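Grarka is coming to Switch!! The old Tavton arcade puzzler, all 57 stages, out 27th July. I lost entire summers to this thing. 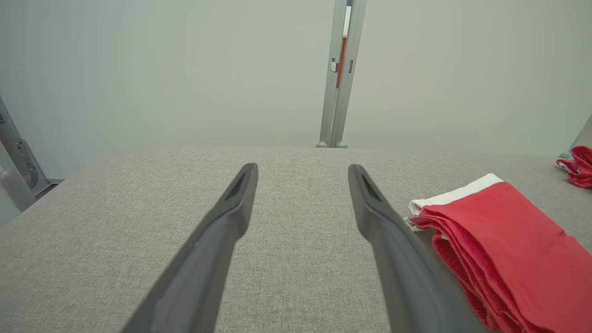 Prellport Retro Games Club

Two-player mode is in, and so are the online high scores. No word on the Toledo cabinet version with the faster music (please, please). My best ever is stuck at 2,000 and stage 11 still beats me.
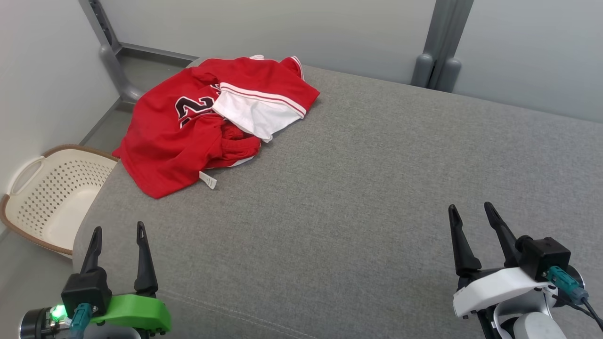 Kamol Rojanasak: faster music was only on the later boards, so I wouldn't hold your breath. Day one for me anyway.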